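Food Labels and Storage in Shared Student Kitchens
Project report by Siham El Idrissi and Ehab Abdel Rahman

Background

Our project looked at how much food gets thrown away in shared student kitchens and whether a simple labeling system changes it. We both live in Kurkham, in a house with 9 bedrooms and a single kitchen, and the fridge there was the starting point for the work. Food was often left on the shelves until it went bad. Most of it had no name on it, so the other residents left it alone.

Method

We asked students in two houses, Kurkham and Dadgate, to take part, and 31 agreed. The study ran for 4 weeks in February. During the first two weeks people carried on as usual and wrote down what they threw away on a sheet taped to the fridge door. For the second two weeks we handed out masking tape and a marker. Everyone was asked to write a name and the date of opening on anything they put in the fridge. We also set aside one shelf for food that anyone could take.

The sheets were collected every Thursday evening. We sorted the entries into bread, dairy, cooked leftovers, fruit and vegetables, and other. Packaging was left out of the study.
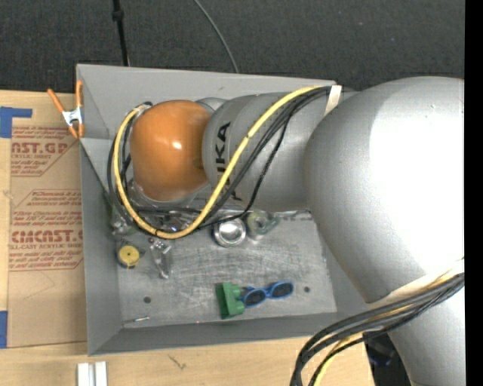
Results

Cooked leftovers were the largest group in both houses before the labels were introduced. Rice and pasta came up again and again. People said they cooked too much because the packets gave no clear idea of a portion for one person. Bread was second in Dadgate, where the kitchen has no freezer.

After labeling started, fewer leftovers were written down in Kurkham. Dadgate showed little change. When we spoke to residents there, several said they had stopped using the tape after a few days. One person had been labeling everything, including unopened jars.

The shared shelf was used more than we expected. Milk and vegetables went fastest. Sauces stayed there until the end, and 10 jars were left over when we cleared it.

Problems

The main weakness is that we relied on people filling in the sheet. Some entries just say "old stuff" and could not be sorted. One Dadgate sheet got soaked and we lost most of a week. We also did not weigh anything, so half an onion counts the same as a full pot of soup.

Further work

Siham would like to repeat the study with a kitchen scale next to the trash can. Ehab thinks the portion question should come first, with a measuring cup kept in each kitchen. The Kurkham residents have kept the shared shelf and now empty it on Sunday nights.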